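Selari: Choosing a Card Finish for a Small Run of Playing Cards
Final project report, Print and Packaging Design, second year
Stomcombe College
Submitted 2025-07-31

Selari is a deck of playing cards which I designed during this course. It is made for people who do card magic at the table, and it has a one-way back design with a small crescent moon near the upper left corner. This report is mostly about the surface of the cards and much less about the artwork, which I described already in my February report. 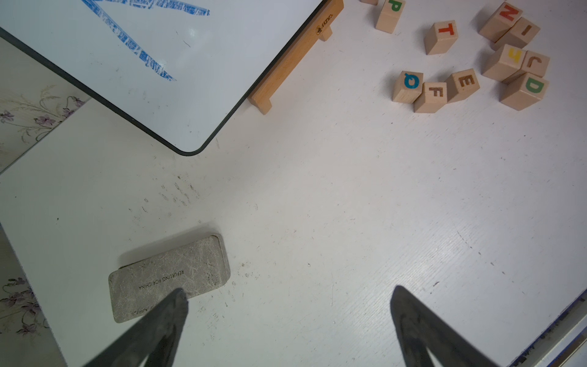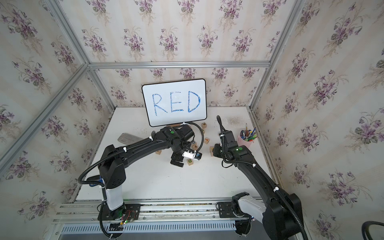
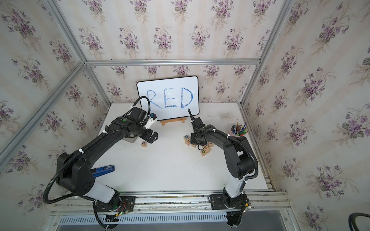
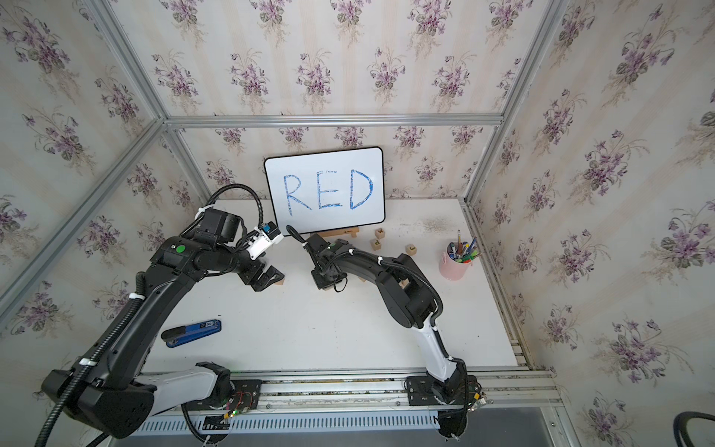
1. Background

A deck for magic has to do some things that a deck for the family table does not need to do. It must spread evenly when it is pushed across a close-up mat. It must fan with no gaps. It must be possible to push off two cards and hold them as one, and this means that the cards should cling a little when they are pressed together and should separate when they are not pressed. These wishes are partly in conflict. A very slippery card makes a beautiful fan, but a double lift with such cards is difficult for a person with dry hands.

When I began, I believed that the thickness of the paper decides nearly everything. After I talked with the members of the magic club in Stomcombe, I changed my question. Almost all of them spoke first about the finish, that is, the coating on the surface and the small dimples pressed into it. So the question of this project became the following: which finish, of those that a small printer can offer me, keeps its handling longest?

2. The decks

The cards were printed by Skikent, a small printing firm which accepts short runs from students. The trial run was 70 decks. All of them had the same artwork, the same black-core paper and the same traditional cut, and they were different only in the finish:

Finish A: smooth, with a water-based coating
Finish B: embossed with fine dimples, with the same coating as A
Finish C: embossed with fine dimples, with a second coating which the printer calls "slick"

The paper was bought from Majumder, who sell card stock in sheets. I had wished also to compare a thinner paper, but the minimum order was too large for my budget, and I left this part out. My supervisor agreed with the change.

The tuck boxes were plain white with a letter inside the flap. In this way the testers did not know which finish they were holding unless I opened the box and showed them the letter. Some experienced testers guessed correctly after one spread, and I return to this problem in section 6.

3. Method

3.1 Wear by shuffling

For each finish I took one new deck and gave it 600 riffle shuffles, each with a bridge. I did all of the shuffles by myself, in the same chair and on the same mat, over several evenings. I washed and dried my hands before each session. After each session I put the deck back in its box overnight, standing on its long side.

I stopped at fixed points to do three small tests:

The ribbon spread. I spread the deck from left to right on the mat and looked for clumps, where several cards stay together.
The one-handed fan. I made three fans and kept the worst of them for my notes.
The push test. I put the deck on a flat board, pressed the top card lightly with one finger and moved it forward. I wrote down if one card moved or more than one.

At first I tried also to measure the bend of the deck with a ruler. The result depended too much on how I laid the cards down, and I could not repeat my own numbers from one day to the next. I do not use these measurements.

3.2 Handling by testers

There were 16 testers. Most are members of the magic club and the others are students from my class who play cards but do not perform. Every tester received the three finishes in a mixed order and did the same set of actions: overhand shuffle, riffle shuffle, spread between the hands, fan, double lift, and dealing to four places. The beginners could leave out the double lift. For each action they gave a mark from one to five.

Not all testers finished all the actions, and a few forms came back with empty lines. I did not fill in the missing marks with averages. The total number of marks I could use was 353.

4. Results

4.1 After the wear test

Finish A was very pleasant when new. It became the first of the three to make clumps in the ribbon spread, and in the last part of the test the clumps were there every time. The fan was still possible, but I had to break in the deck again with a few shuffles before it opened. In the push test, two or three cards often moved together. The edges became grey earlier than on the other decks — this could also come from my mat, which is dark and loses some colour.

Finish B changed the least. When new it felt a little rough, and two of my own notes from the first evening say "dry" and "noisy". Later it became softer and then stayed almost the same until the end. The spread had small uneven places only near the bottom of the deck, where I hold it with the thumb.

Finish C made the best fans of the whole project in the first sessions. It was also the hardest to keep square. A packet of cards laid on the mat at a slight slope would slide by itself. Near the end of the test the slick layer seemed to be used up along the long edges, and the cards felt fast in the middle and slow on the side. I find this the most disturbing kind of wear, as the hands cannot learn it.

4.2 Marks from the testers

With new decks, the club members gave C the best marks for fans and spreads, and B the best marks for the double lift. The students who do not perform preferred A in almost every action. Several of them wrote that C "runs away", and one wrote that dealing with it was like dealing wet soap. For the overhand shuffle there was nearly no difference between the three.

I asked also one open question: "Which deck would you carry with you?" The answers of the club members were divided between B and C. The answers of the others went mostly to A, with B in second place. No finish was the last choice of everybody.

5. Decision

I chose finish B for the final Selari deck. It was first in only one of the actions, but it was never badly marked, and after 600 shuffles it was the deck most similar to itself when new. For someone who practises every day with the same cards this seems to me more useful than a perfect fan in the first week.

There was one consequence for the artwork. The dimples take away a little of the sharpness in very thin lines. The rays around the crescent on the back were too thin and looked broken in some places, so I redrew them wider and removed every second one. The court cards did not need a change, except the queen of clubs, whose collar was drawn with very narrow hatching. I also moved the crescent slightly away from the border. The cutting at the printer can shift from sheet to sheet, and a one-way mark that sits too close to the border becomes easy to see for the spectator when the border is uneven.

6. Weak points of the project

The wear test used one deck for each finish. If one of the three had a fault from the printing, I would not know it. I should have used at least two and divided the shuffles between two persons with different hands.

The blind test was only half blind. An embossed card can be recognised by touch, and the club members know such cards well. Their opinion about "slick" finishes was probably formed before they opened my box.

I did not control the humidity of the room. In July it was more humid than in the weeks before, and the third deck, which was C, had all its last sessions in that weather. It is possible that I am unjust to finish C for this reason.

Finally, I am a left-handed person and my riffle is stronger on one side. On all three decks the bend was in the same direction.

7. Next steps

The corrected artwork is with Skikent and I am waiting for a proof of the back and of the two jokers. I would like to repeat the push test with a small weight in place of my finger, so that the pressure is always equal. A tuck box with a proper print is also still to be made — the first version had the moon upside down when the flap was opened, and it must be turned on the template before the cutting form is ordered.

Appendix: list of materials

Trial decks, finishes A, B and C (Skikent)
Black-core card stock, in sheets (Majumder)
Close-up mat, dark green
Flat board for the push test
Plain white tuck boxes, lettered inside the flap
Tester forms, one page, both sides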